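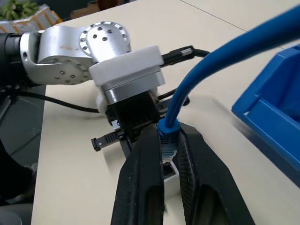

3.2 Partial seating at the work area outlet

A modular network plug has two positions that matter to the user. In the first, the plug head has entered the socket but the latch has not caught. In the second, the latch has dropped behind its stop and the plug will stay in place under a light pull. The trouble is that a plug in the first position can look finished to a person standing over a desk. Figure 1 shows a plug part of the way into a small white socket block. The translucent head lets the metal contacts be seen, and the blue boot sits above it at the back of the plug. With a boot of this kind the hand tends to close on the boot and cable, so the person pushing feels the bend of the cable along with the resistance of the socket. We use the term "partial seating" for any plug left short of the latched position, whether or not it carries a signal.

Figure 1. Blue network cable with the plug partly inserted in a white socket block.

The outlets in this study were in seven office buildings on the Uvwood site. All 749 were surface-mounted blocks fixed at desk height or just above the baseboard. Most had been installed during the same refit, but the blocks in the Praldale annex were older and several had lost their dust covers. We did not replace any outlet before the survey. Patch cords were left as they were found, including cords that were clearly too long for the desk and had been wound behind a table leg.

Each outlet in use was given three checks. The plug was first looked at from the side, to see whether the shoulder of the plug head stood out from the face of the block. It was then pulled gently by the boot. Last, it was pushed home, and the surveyor wrote down whether a click was heard or felt. The order matters, as a push made too early would hide the fault we were trying to record. Outlets behind fixed furniture were checked by touch only and are marked that way in the tables.

Buthelezi
May

We compared the survey with 3,146 entries from the Grollelton help desk log, covering the same buildings. The entries are short and were written for another purpose. Many say only "no network" or "cable again", and the closing note is often "reseated". We counted an entry as a seating fault only when the note said that pushing the plug in had cleared the complaint. Entries that mentioned a new cord were left out, even where the old cord may have been sound — this makes our count a low one.

Cord stiffness was harder to deal with than we had planned. A thick cord that rises from the outlet and turns toward the desk puts a side load on the plug, and the load changes whenever the desk or the cord is moved. We had no way to measure this in an occupied office. Instead, the surveyor sketched the path of the cord for the first half meter and noted whether the bend began at the boot or farther along. The sketches were sorted later by a second reader who had not seen the pull results.

A separate bench set was used for wear. One cord and one block were mated and unmated for 4,000 cycles, with the latch checked by hand at intervals. The purpose was to find out whether the click becomes fainter with use, as several office staff had told us. A single pair cannot settle that question for all outlets, and we treat the bench result as background to the survey. The readings are given in Section 4.3, along with the sorted cord sketches.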